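**Ticket:** Grip-closed flag comes on while a finger is next to soft furniture
**Opened by:** Blair Dalgleish
**Assigned to:** Gillespie Halliday
**Opened:** January 7, 2022
**Setup:** two-arm rig in the Ogilvie room, Darau controller, Grerkeck fingers (Koltham set on the shelf, ready to swap in)
**Status:** closed, with one follow-up

We started the cloth task with the new Grerkeck fingers and I love them already! They reach down beside the sofa in a way our old pair never could. One problem though: when a finger comes close to the sofa, the controller sometimes sets the grip-closed flag even though the gripper is wide open. The arm then lifts as if it had a garment and goes off to the drop position with nothing.
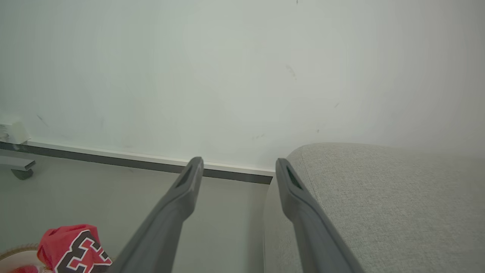
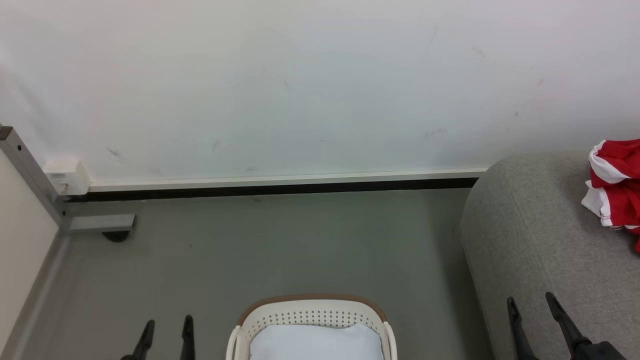

*Sofa corner, wrist camera first, head camera second.*

### What I expected

Flag stays off until the fingers have closed on cloth.

### What I get

Flag comes on during the approach, before any close command has gone out. It happens on the right arm when the fingers go down along the sofa. I haven't managed to get it on the left arm, which works on the open side by the basket.

In the wrist picture the fingers are splayed in a V with bare floor between the tips, and the right tip is close up against the curve of the sofa. That's the kind of position I mean.

### Steps to reproduce

1. Load the cloth routine and home both arms.
2. Open the right gripper all the way.
3. Bring it down beside the sofa arm at normal approach speed.
4. Watch the flag in the Darau status panel.

I ran this 15 times and got the false flag on 4 of them. The log from the session has 3,268 lines and I've put it in the ticket folder. Search for "grip_closed" and you'll land on all of them.

### Already tried

- Re-homed the gripper. No change.
- Swapped the two data cables between arms. The problem stayed on the right, so I don't think it's a cable.
- Slowed the approach. Fewer false flags, but they still turn up, and the whole routine gets painfully slow.

---

**Gillespie Halliday:**

Great write-up, thanks, and the log was easy to follow. Couple of questions before I start changing things.

Which threshold profile is loaded for the right gripper? The Darau keeps a separate one for each arm, and when you swap fingers it does not switch profiles for you. If the right side still has the numbers from the old fingers, then a light push on the outside of a finger could look to it like a closed grip. The new fingers flex a lot more than the old ones did.

Second, are you reading the flag straight from the controller, or through the task script? The script holds on to the last value for a bit.

Also, could you try the same approach with the Koltham fingers? Same arm, same path, same speed. They're stiffer, so it would be a really nice comparison.

---

**Blair Dalgleish:**

Oh, good catch on the profile. The left arm has the Grerkeck profile and the right arm still has the old one. I'd have sworn I changed both!

I'm reading the flag in the status panel, so straight from the controller.

I left the profile alone for now and put the Koltham fingers on the right arm first so we'd have the comparison you wanted. Same path down the side of the sofa. No false flags at all in the full set of runs. But picking up cloth with them is another story. They're fine on a thick fold, and then on a single layer lying flat they tend to slide over it. The Grerkeck pair gets under a flat layer beautifully, it's a pleasure to watch.

My notes so far:

| | Grerkeck | Koltham |
|---|---|---|
| Reaching beside the sofa | easy | tight, the tips are wider |
| Flat cloth | very good | often slides off |
| Thick folds | good | very good |
| False flag, old profile | yes | none seen |
| Changing them over | quick | fiddly, small screws |

---

**Gillespie Halliday:**

That table is super helpful. I'd stay with the Grerkeck pair for this task, then, and we fix the flag in settings.

Please do these in order, and run the set again after each one so we know which change did what:

1. Load the Grerkeck profile on the right arm. Power the gripper off and on afterward, otherwise the controller keeps using the old numbers until the next restart.
2. Zero the force reading with the gripper open and away from everything, up at the home pose.
3. If you still see false flags, set the hold time on the flag to 800 milliseconds. A brush against fabric should be over well before that, while a real grip will still be there.

Don't jump to step 3. A long hold time will hide the problem and it also makes every real pick slower.

---

**Blair Dalgleish:**

Step 1 done, Grerkeck fingers back on the right arm. Much better! One false flag left in the whole set, and it was a weak one that dropped out again before the arm had started lifting.

Step 2 done. None. I ran the set twice to be sure, because I was so pleased with the first one that I didn't trust it. Didn't need step 3, hold time is still at the default.

While I was at it I compared the two camera views for the approach. The head view is the better one for deciding where to go, since it gets both grippers, the basket and the sofa together. The wrist view is far better for the last bit of the way down, where you want to see the gap between the finger tips and how near the sofa is. I'd been running the whole approach on the head view and I think that's why the path ended up hugging the sofa so closely. I've now set it to hand over to the wrist view partway down, and the finger keeps a little more room.

One more thing I noticed: all that blank wall isn't needed in the head view, so I tried tilting the head down a touch. It gives more floor and less blank wall, and the garment detection seems happier. I'd like to keep it that way unless you mind.

---

**Gillespie Halliday:**

Don't mind at all, keep the tilt. Save it in the rig settings and not just in the script, or it'll be back to the old angle the next time the controller restarts.

I've added a warning to our startup check: if the finger type entered for an arm doesn't match the loaded profile, the routine won't start. That should save the next person some time.

**Resolution:** wrong threshold profile on right gripper after finger swap. Correct profile loaded, gripper restarted, force reading zeroed at home pose. Hold time unchanged.

**Follow-up (Blair):** try the Koltham fingers on the left arm with the Grerkeck pair on the right, thick folds only, and add the results to the table. Keep the camera handover as it is now for that test.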